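Haushaltsrobotik und Werkstattautomaten: Was Maschinen heute an Handarbeit schaffen

28. Mai 2026
Von der Redaktion Drundstead

Unter Haushaltsrobotik versteht man Maschinen, die Alltagsarbeiten in Wohnungen übernehmen, also saugen, wischen, aufräumen, spülen, Wäsche falten. Ich nehme in diesem Artikel die kleinen Werkstattarbeiten gleich mit dazu, weil die Technik dahinter fast dieselbe ist und weil ich, zugegeben, viel lieber in Werkstätten herumstehe als in Küchen.

Begriff und Abgrenzung

Ein Saugroboter ist streng genommen auch ein Haushaltsroboter, und zwar der einzige, den die meisten Leute kennen. Er fährt und saugt, greifen muss er nichts. Mir geht es hier um Maschinen mit Arm und Greifer (oder Saugnapf), die Dinge anfassen, hochheben und woanders wieder ablegen. Im Deutschen läuft das oft unter »Manipulation«, was beim Abendessen gern zu Missverständnissen führt!

Stand der Technik

Gut klappt alles, was sich wiederholt. Gleiche Schachteln, gleiche Lage, gleiches Licht – da arbeitet so ein Arm die ganze Schicht durch. Schwieriger wird es beim sogenannten Griff in die Kiste, bei dem die Teile kreuz und quer liegen und jedes eine andere Form hat. Dosen rollen weg, durchsichtiges Plastik ist für viele Kameras kaum zu erkennen, und eine Schere bietet dem Greifer wenig Fläche. Ein Kind sortiert so eine Kiste nebenbei, während es von der Schule erzählt.

Bei Van Beek, einem Betrieb für Sortieranlagen, habe ich mir im September einen Versuch mit gemischten Kleinteilen angesehen. Von 140 Griffen saßen 77 beim ersten Mal. Das klingt mager, ich fand es trotzdem ziemlich beeindruckend, denn die Teile waren dem System vorher nie gezeigt worden. Mit einem festen Sortiment, so hieß es dort, sieht die Sache gleich viel besser aus.

Im Haushalt

In der Wohnung kommt alles zusammen, was Robotern schwerfällt: enge Flure, Teppichkanten, Haustiere, Besteck in der falschen Schublade. Das Projekt Fidport hat eine Testküche mit 873 verschiedenen Gegenständen eingerichtet, vom Eierbecher bis zum Nudelsieb, und lässt dort Spülmaschinen ausräumen. Ein Durchgang dauerte bei meinem Besuch 70 Minuten. Ich brauche dafür einen halben Kaffee. Wäsche ist noch einmal eine Klasse für sich, weil Stoff bei jedem Anfassen seine Form ändert (Spannbettlaken! Die kann ich ja selbst nicht falten).

In der Werkstatt

Einfacher liegt der Fall in der Fertigung, wo man die Umgebung der Maschine anpassen darf. Man schraubt Anschläge an, klemmt Behälter fest und sorgt für ruhiges Licht. Skekosen, ein Zulieferer für Beschläge, lässt inzwischen einen Teil der Bestückung von Armen erledigen, das Einstellen machen weiterhin Menschen.
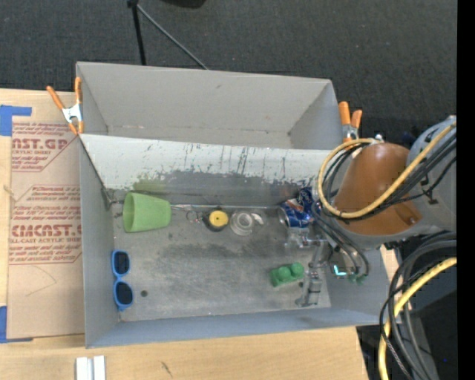 Kann ein Roboter heute schon selbstständig eine Wohnung aufräumen?

Einzelne Handgriffe wie Aufheben und Einsortieren gelingen unter günstigen Bedingungen, eine ganze Wohnung ohne Hilfe und in vernünftiger Zeit schafft bisher keines der Systeme, die ich gesehen habe.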